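4. Working rules for the Jadirau cell

I wrote these rules after my first few weeks looking after the cell at Bamden, and I've changed them a fair bit since then (ask anyone who had the first version!). Please read the whole section before your first shift, even if you've run other arms before. You'll need the start-up sheet from section 3 next to you.

4.1 Before the arm goes into a case

1. Isolate the tower from the mains and take the lead right out. Switching off at the back isn't enough for me.
2. Lay the tower on its side with the open side up, and push it up against your bench marks.
3. Look into the case from directly above and tuck back any loose cable that crosses the path of the fingers. SATA cables are the worst – they spring back when you've turned away.
4. Load the tray.
5. Run the approach once at slow speed with your hand near the stop button.

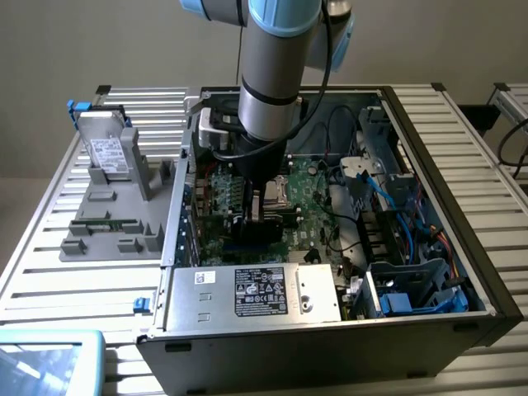

Fig. 4-1. Arm lowered into an open tower, with the fixture tray on the left.

CAUTION: Slow speed still hurts. Hands stay out of the case from the moment you enable the arm until you've disabled it again, and yes, that includes picking out a dropped screw.

4.2 Speed and clearance

We set the slow approach at 300 on the Mollel controller and normal travel at 500. These are our own settings for this cell, so don't copy them across to another one. I keep to slow for anything below the rim of the case, and I'd like you to do the same, even when

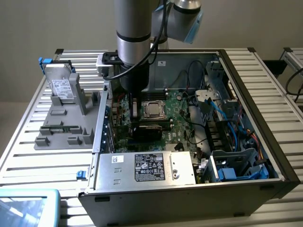
you've done the same move all morning and it feels daft to wait. Memory slots and socket brackets don't forgive a sideways nudge. If you have to jog by hand, go straight up first, clear the rim, and only then move across.

NOTE: Check the arm's own cable whenever you change the wrist angle. It needs enough slack to turn, but a big loop can catch on the drive cage.

4.3 When something goes wrong

1. Press stop. Don't try to save the part.
2. Leave the arm where it is and write down the program step.
3. Disable the arm, then look at the fingers and the board.
4. Only back out by hand if nothing is trapped. If something is, fetch a second person first.
5. Put it in the log, even if it was nothing.

I'm fussy about the log, I know. We had 2,456 entries at the last review and 1,067 of them were near misses with no damage, and those are the ones I learn most from.
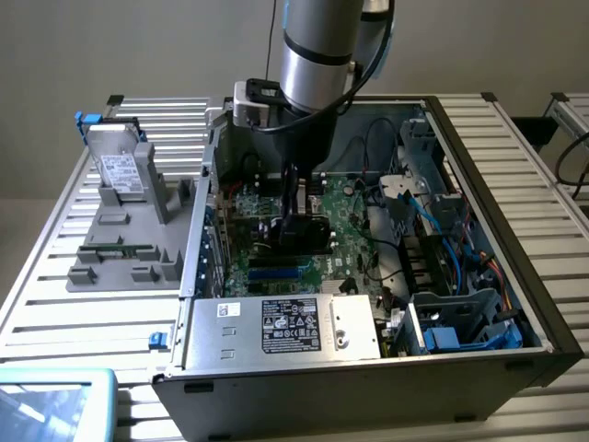
Kwame Sowah wrote back on the draft that step 4 ought to be stricter, and that at Prudavville they won't let anyone jog out of a case alone, trapped part or no trapped part. I've left our wording as it is for now, but if you're new, please follow his version until you've been signed off.

4.4 Handing over

Tell the next person which program is loaded, what speed you left it on and whether anything felt odd. Two minutes of talking will do – a note stuck to the bench won't.
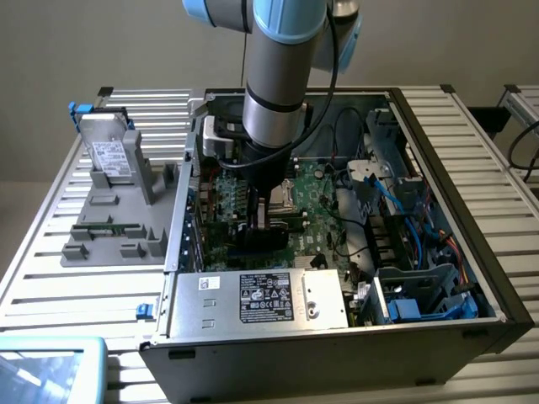

Can I leave the arm paused inside a case while I go for a break?
Please don't. Raise it clear of the rim, disable it and take the key with you. A paused program can be restarted by anyone who walks past, and they won't know what you were halfway through.

The weekly stop-button test is on Tuesday, before the first job. Sign the sheet when it's done, and use section 5 if the button fails.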